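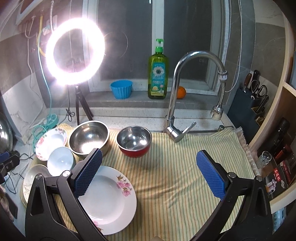

**Lisoscombe** was a maker of mechanical alarm clocks and travel clocks, founded in the town of Girton by the clockmaker Wycliffe Mutiso. Its clocks are small, loud and wonderfully sturdy, and they have a devoted following among collectors today.

## History

Mutiso trained as a repairer and began by fitting bought-in movements into brass cases of his own design. Demand soon outgrew the workshop, and he took on Mercy Okoth, a gifted young toolmaker who went on to design the firm's first in-house movement. Known as the Calibre 13, it drove both the hands and the bell from a single mainspring - a lovely bit of thinking that kept the clock slim enough for a coat pocket.

The company stopped making clocks when cheap quartz models took over its market. Its remaining parts were sold to the dealer Koech, who supplied repairers for many years afterward.

## Models

The best-known model is the Sanitz, a folding travel clock with a leather-covered case and a cream dial. It was sold in several colours, of which dark green is the most common and plum the hardest to find. Early examples have blued steel hands and a tiny seconds dial above the six. Later ones lost the seconds dial but gained luminous numerals, and the alarm on these is startlingly loud for its size!

A desk version, the Sanitz Major, had an eight-day movement and a rotating base. Factory ledgers record 1,689 of them, all numbered on the back plate.

## Collecting

Original cases matter a great deal to buyers, as the hinge pins wear and many clocks were rehoused by owners. Dials should carry the maker's name in grey script. A printed black name usually points to a replacement.

The largest known private collection belongs to Hrvoje Milošević, who owns 46 Lisoscombe clocks, among them a superb prototype with a repeating alarm. His catalogue, compiled with the historian Upendo Kirui, is the standard reference and illustrates 32 dial variations in full colour. A revised edition was published on Apr 7, 2022, with a new chapter on the travel cases.

## See also

- Alarm clock
- Carriage clock
- Eight-day movement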